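Notebook, 11/7/20
Flower arranging cell, Trindora arms

The right arm stopped again in the middle of a run, this time with the joint 2 overcurrent fault. The log shows 103 good cycles before it. I pressed stop, waited for the brakes and called Charmaine to look before we moved anything by hand.

She thinks the cable pulls on the wrist when the arm reaches far to the left. I am not fully convinced. In January we had the same fault code and the cause was a bad grip force setting, 2000 in place of 200. Today I checked the file two times and it says 200.

The stop position is a difficult one for recovery. If we release the brakes, the arm can sink onto the glass. Elmarie will hold it from below while I release one joint at a time. The cable makes a big loop near the yellow tag or tape, so I will check that it stays clear of the joint when we go down. The clear vase and the yellow bottle must come off the table first, then the tulips. No restart until Walter has read this.

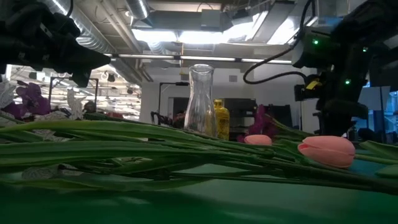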